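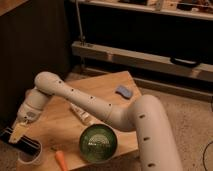
Callivthorpe, April

Figure 2. White robot arm over a light wooden tabletop, carpeted floor.

4.2 Label length and the order of viewing

The Evangelista Gallery hung the touring watercolours in 20 bays, and each bay carried one extended label at the left-hand end. Urbonaitė's earlier survey had treated the labels as a fixed condition of the visit. We treated them as something that could be changed between one fortnight and the next, and the gallery agreed to this provided that the artist, date and lender remained on every card.

Two sets of labels were printed. The long set was the text supplied with the tour, written by the lending institution and running to three paragraphs in most bays. The short set was edited by Gwilym Lougher from the same text and kept to a single paragraph of 44 words or fewer. Typeface, card colour and mounting height were the same for both. The lighting was left at the level set by the conservator, which several older visitors found low for reading at any length, and this should be kept in mind when comparing our results with those from galleries that show oils.

In all, 902 visitors returned a usable route sheet. The sheet was a floor plan printed on A4, and visitors were asked to mark the bays in the order in which they stopped, leaving blank any bay they walked past. School groups were excluded, as were visitors on the guided tour, whose order of viewing was set by the guide. Sheets with a route that doubled back more than once were kept but coded separately.

Under the long labels, most visitors began at the entrance wall and followed the hang as the curator had planned it, at least as far as the coastal subjects. After that point the order loosened. Visitors crossed the room to whichever bay was free, and the late Alpine sketches, hung in the far corner, were often marked last or left blank. Comments written on the backs of the sheets mention queues at the first few labels. One visitor wrote that she had "read everything until the harbour and then just looked".

Under the short labels, the planned order held for longer and the far corner was marked on more of the sheets. We are cautious about this. The short-label fortnight fell after the Easter holidays, the rooms were quieter, and a bench had been moved from the centre of the gallery to a position facing the Alpine works. The attendants thought the bench mattered more than the labels did, and nothing in our data rules that out.

Preferences did not follow the same pattern. Asked which bay they would most like to see again, visitors in both fortnights named the same two harbour scenes ahead of all others. The length of the label seems to have affected where people went — it had no visible effect on what they liked once they were there. This agrees with the Wureck study of print rooms, though that study used wall text at the entrance only and had no individual labels.

A third set, prepared by Plasero in large type for a handheld booklet, was ready too late to be hung for a full fortnight. It was offered at the front desk during the final days, and the sheets from that period are reported in section 4.3 together with the attendants' notes.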